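Soft ketchup bottle for play kitchens and table-laying sets. Stocked by Burgate under play food, sold singly or in cartons of 75. The body is red with a fuzzy finish, and the label is a sewn-on patch with embroidered lettering.
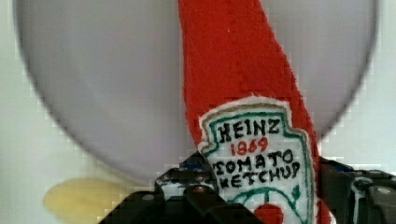 Candness, October

Product notes revised by Ankica Dimitriou. The label reads HEINZ, 1869, TOMATO KETCHUP. The year is worked in red, the words in black. Stitching varies a little in size and spacing between letters and is not treated as a fault. Loose patch edges are, and should be reported within 7 days of delivery.

- **Stock name:** Moulin soft bottle, ketchup
- **Label shape:** keystone, green outline
- **Label artwork:** green vine with a round red tomato, lower section
- **Base:** rounded; the bottle is not meant to stand unsupported
- **Carton:** 75 pieces
- **Minimum trade order:** 2 cartons

The plate is not included. Plates are listed separately under Vellance tableware. 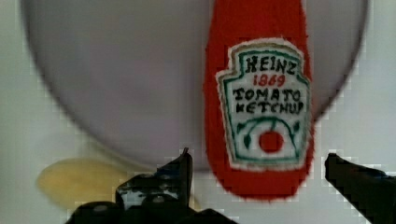 ## Care and storage

Surface clean only, with a damp cloth. Do not tumble dry or iron over the embroidery. Dry flat before putting away. Store out of direct sunlight, and do not stack cartons under heavier goods.

Orders over 100 pieces: contact Haris Dimitrov at the trade desk. Orders received after noon on Friday are packed the following week.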